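4 min read

Since May I am working with the hand-held gripper at Flinton, and until last week I never lost a full day of recordings. Now I have lost one, so I want to write down how it went while I still remember it well.

The task is shoes. We take the lace with the gripper fingers, pull it, let it go, and the recording goes to the people who train the robot arm. Tatsuya Kaneko made the plan, and I do most of the holding. The plan said 26 takes for each shoe, and I was proud that we were fast.

The first sign was small. On one take the lace did not come out of the jaws when I released the trigger. I shook my hand a little and it fell, and I continued. This was my mistake. In our rules, a take with a shake must be marked, and I did not mark it. 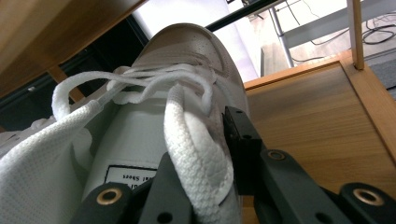
Later it happened again, and this time I pulled. The trigger was completely open in my hand, but the jaw was still closed by 3 millimeters. The software, which we call Moynihan, reads the trigger and does not read the jaw. So in the file the gripper is open, and in the real world it is holding a lace. A robot that learns from this will believe that the lace is free, and it will move away with the shoe behind it.

I called Aurelia Sima and she took the gripper apart on her desk. The return spring had jumped from its pin. She thinks I dropped the tool once, and I must say it is possible, I carry it badly when I am tired.

We threw away 700 takes. Tatsuya wanted to keep the ones from the morning, but we could not say at which moment the spring moved, so they are gone too.

What we changed: before every shoe I close the jaws on a metal gauge, open them, and compare the gap with the number on the screen. It needs four seconds. Aurelia also ordered a longer pin, and she wants a small sensor on the jaw itself, but for this we wait for an answer about money.

The new pin should arrive next week. Until then I use the old gripper, which is heavier and hurts my thumb.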